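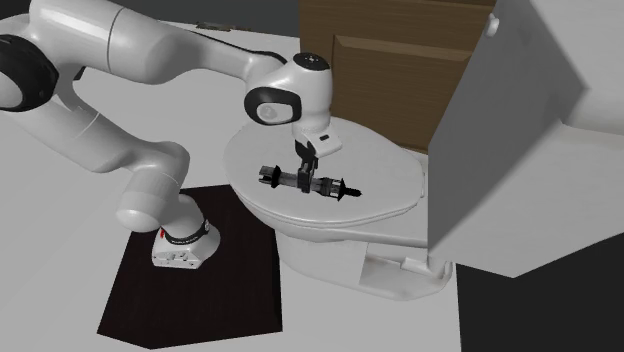 Fri 11 October. The question for this week is the same one Albertina wrote on the whiteboard in July: which part of cleaning a bathroom can the arm do alone, so that a person does not have to come back after it? I take the toilet first, as everybody asks for it. Before I discuss the results I want to write down the geometry, for it explains half of the problems. The base stands on the floor right next to the toilet, the arm goes up and comes over from the side, and the gripper points down with the long tool held nearly flat just above the lid. With the lid closed this is a comfortable posture. The wrist has room and the tool can travel along the lid without the forearm coming near to the tank. As soon as we want the lid open, the comfortable posture is gone, and we must go in from the front, where we have no place for the base.

All of the below is from Mukuvley, no hardware. Rui has the real arm in pieces until the new cable for the wrist is delivered.

What I ran

Task A: bring the tool to the closed lid, touch it, move along it from the front to the hinge side, lift off. The tool is already in the gripper at the start.

Task B: the same, but the tool lies on the floor beside the base and must be picked up first.

Task C: open the lid with the gripper, empty hand.

Each task 100 runs, with the toilet moved and turned a little every time. I kept the limits of the shift as Hélder had set them in the summer, 8 cm in each direction. I find this generous, for a toilet is screwed to the floor, but Hélder's argument is that it is the robot which will be put down in the wrong place, and for the arm this is the same error. I agree with him after thinking about it.

Results

Task A is good. I stopped to write down every failure separately, they were all of the same sort: the toilet was turned away, the planner chose the other elbow solution, and the upper link came down towards the tank. The collision check stopped it every time. A person standing near would see an arm which lifts, hesitates and goes home. It is safe and it is also useless, but it is rare.

Task B finished 47 times. This is where the week went. The picking up is the weak part and the wiping after it is as good as in A. When the tool is lying parallel to the edge of the dark panel under the base, the grasp is usually correct. When it lies across, the fingers close on one of the flared collars, and the tool turns in the hand during the lift. Then the arm follows its path perfectly with a tool that points to somewhere else. I looked at several of these with Hacer and we both had to laugh a little, it is so confident.

Task C finished 25 times. I do not want to give this number to anybody outside yet. The gripper fingers are short, and the lid sits close on the ring, so there is almost nothing to take hold of. In the successful runs the finger tip found the front edge from below and pushed up. In the others it slid off, or it pushed the whole lid sideways with a force that I would not like to see on a real hinge. The hinge in the model has no limit for side force, it is only a rotation axis. So even my successful runs are perhaps too friendly. To do: ask Hacer if she can put a breaking limit on the hinge.

About what "done" means

I had a long conversation with Albertina about the success test of Task A. At present a run counts as success if the tool has touched the lid along the path and nothing else was touched. There is no dirt in the model, no water and no cloth. She says that we are measuring whether the robot can wave a stick correctly. I answered that waving the stick correctly is necessary before the rest. She said yes, but please do not write "cleaning" in the title of the report to Drurport. I will write "contact motion over bathroom surfaces". It is an ugly title but I can defend it.

Her second point is better and I had not considered it. A person who cleans a toilet changes the tool several times and also changes the order if something is worse than expected. She did this work for two years as a student, in a hotel, and she says that the lid is the part one does last and almost without looking. The time is in the rim, the hinges, the foot where it meets the floor, and the narrow place behind. From my geometry above, our arm reaches the lid easily, the side of the foot with difficulty, and behind the tank not at all. So we have automated the part which costs the least. I write this here without decoration, so that I do not forget it when the videos look nice.

I made a quick reach map afterwards to see if she is right. She is. The hinge area can be reached with the closed lid, but only with the tool tilted, and there the wrist block comes close to the tank. The pedestal on the robot's side can be reached low down if the shoulder is folded back, and then the elbow stands out into the room at the height of a knee. The pedestal on the other side cannot be reached from this base position.

Moving the base

Adelino proposes to put the base on a rail on the wall. He came to see me after lunch with a drawing. From the wall, the arm would reach both sides and it would not stand where people put their feet. His drawing is good, but I have two objections. The first is that the wall must carry it, and in the flats which Drurport has in mind, the walls are thin and often only tile on board. The second is that the arm then belongs to one bathroom for ever, and the whole calculation of Drurport was one arm that is brought from flat to flat. Adelino says that the second is their problem. We did not agree in the end. He will try the rail in Mukuvley next week, it costs us only one day.

My own preference is a base on wheels with a brake, and two stops, one left and one right of the toilet. Then the error of the base position becomes larger, and I would need to find the toilet again after every move. Hélder has code for this from the Tritia project, where they located washing machines by the front panel. A toilet has fewer straight lines to hold on to. The seat contour may be enough, I do not know.

The tool itself

Rui asks why we do not simply bolt the tool to the flange and forget Task B. For the demonstration in Pinheiro this is possible and I think we should do it. For the real use it is not, as the same gripper must also take the cloth and press the flush. However, I noticed that our tool model was taken over from the shop-floor trials, and its shape is unkind for this gripper: slender shaft, ridges, the collars, the narrow tip. With a square handle the turning in the hand would almost stop, I believe. Rui can print a sleeve with flat sides to slip on the shaft. I asked him for one for the real tool and I will make the same in the model, so that both are changed together. Last time we changed only one of them and lost some days before we understood.

Speed, only a note

The path along the lid takes about 8 seconds at the speed which Rui permits near people. Going there and back adds more than the path itself. A person needs two movements of the hand. I do not consider this important, a dishwasher is also slower than a person and everyone is glad to have one, but a dishwasher does not occupy the bathroom while it works. Someone will ask this in Pinheiro, and it would be good to have a calm answer ready.

Where I stand today, for the colleagues who only read this part: with the tool in hand and the lid closed, yes. Picking up the tool, about every second time. Opening the lid, no. Hidden places, no, and with this base position no amount of better software will help. If Drurport asks me whether they can already promise this to tenants, I say no, and I would say the same if the first task had no failures at all.

For next week

Rerun Task B with the sleeve, same random seeds as this week, so we compare the same positions.

Hacer: side force limit on the hinge, then Task C again. I expect the number will go down.

Adelino: rail on the wall, one day, then we look at the reach map together.

Me: planner should keep the same elbow solution for the whole of Task A. I found the setting, it was switched off by default and I have not yet tested what else it changes.

Hélder: ask if the Tritia code may be used in this project or if it must stay there. Albertina thinks it may be used, but she wants to see it in writing.

Disk on the simulation computer is nearly full again. I have deleted my videos of Task A except for the failures. Please do not delete the Task B folder, the grasp logs are only there.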